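Household Materials and Waste
Handout 4: Foil, trays and the sorting table

Module tutor: Tincuța Jitaru

Read this before the practical. Bring it with you, along with your notes from Handout 3 on paper and card. The last page of those notes has the table of fibre lengths, which you will need for question 2 at the end.

1. What we mean by foil

Kitchen foil is aluminium rolled very thin. The rolls sold for home use in this country are usually well under a fiftieth of a millimetre thick. Catering foil is a little heavier. Foil trays, the sort used for takeaway meals and for roasting, are made from thicker sheet again, pressed into shape over a former. The rim is then rolled or crimped.

The rim matters more than it looks. A flat sheet of the same metal bends under its own weight when you lift it by one end. Once the edge has been turned over on itself, the tray will carry a meal for two, provided it is lifted from both sides. You can test this at home with two sheets of kitchen foil: fold the edges of one over three times, leave the other as it is, and put a spoonful of rice in the middle of each.

Foil has two faces, one bright and one dull. The difference comes from the last pass through the rollers, when two sheets go through together. The outer faces touch the polished rollers and come out bright. The inner faces touch each other and come out dull. For cooking purposes there is no difference worth worrying about, and you do not need to mention it in your write-up.

2. Crumpling and work hardening

When you crumple foil and open it out again it never goes quite flat. Each crease is a line where the metal has been bent past the point where it can spring back. Bend it at the same place several times and it gets stiffer, then splits. This is work hardening, which some of you will have met in the metals module.

For sorting, three things follow.

Crumpled foil holds its shape. The scrunch test used in many homes relies on this: squeeze the item in your fist and let go. If it stays scrunched, it is probably foil. If it opens up again, it is probably metallised plastic film, as used for crisp packets, and it goes with the film.

Crumpled foil traps things. Crumbs, grease and bits of paper get folded in and stay there. A ball of foil may be clean on the outside and have half a sandwich's worth of cheese in the middle.

Small pieces get lost. Scraps fall through the screens at a sorting plant and leave with the broken glass and grit. Collect small pieces together and press them into a ball about the size of a fist before they go in the bin.

3. Trays as containers for other waste

A used tray is a handy place to put loose foil. It keeps the pieces in one place and the whole lot is the same metal, so it does not have to be taken apart later. Press the loose foil down so that it stays below the rim, then fold the long sides in.

Check the tray first. Some have a card lid with a thin plastic or foil lining, and the card is held under the rim. Pull the rim up all the way round and take the lid off before you do anything else. Lined lids go in mixed waste for this practical, even if the outside looks like plain card.

A rinse is enough for most trays. Baked-on food should be scraped out. Use washing-up water that has already been used for something else — running the hot tap for a single tray wastes more than it saves.

4. The sample log

Each group has a log sheet. The sheets come from the Datent pack, which we have used since the module started, and the headings are: item, material, condition, weight, stream. Please do not add headings of your own. The sheets are typed up in June, and extra columns have to be taken out by hand.

Under "condition" write one of: clean, marked, soiled. "Marked" means there is a stain but nothing that comes off on a finger. "Soiled" means something comes off.

Last year's groups logged 1571 items between them. Of these, 93 were put down as "other", and on a second look most turned out to be paper, bread or foil that had been crumpled up so tightly that people did not want to open it. Open it. Gloves are provided in both sizes.

Weigh to the nearest gram. A single foil tray can weigh up to 18 grams, and a loose sheet a good deal less, so put the sheets on the scale together and divide.

5. Setting out the table

Keep the middle of the table for whatever you are sorting and put your containers at the sides. Mixed items should go on the table a few at a time. A heap is slow to work through, and light things such as tissue get pushed underneath.

Plastic trays and bins are better than bags for this work. They stand open by themselves and you can see what has gone in. 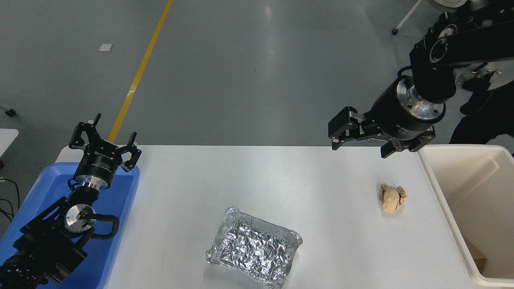 Card goes in flat wherever possible. If a piece is too long for the container, tear it along a fold. Corrugated card torn across the flutes leaves a ragged edge and a lot of fluff, which then finds its way into the foil.

Change over halfway through, so that the person doing the sorting takes the log and the other way about. Handwriting gets worse in gloves, so the person writing should take theirs off.

At the end, wipe the table with the blue cloths and leave the scale switched on at the wall.

6. Words to know

Alloy: a metal mixed with small amounts of other elements. Tray metal and kitchen foil are not always the same alloy.
Contamination: anything in a stream that should not be there, including food.
Former: the solid shape a sheet is pressed over.
Stream: one class of sorted material.

7. Questions for next time

1. Why does a tray with a rolled rim bend less than one with a cut edge? Use a sketch.
2. Wet paper and wet foil are both left overnight. Which is still fit for its stream in the morning, and why?
3. Read the Căpraru case study on collection from flats. Residents were given one container for all metals. What would you expect to find at the bottom of it?
4. Write up to 200 words on whether foil lids from yoghurt pots are worth collecting separately.

Hand in questions 1 and 4 only. Bring notes on the other two to the discussion, which starts at 10.15 in the usual room.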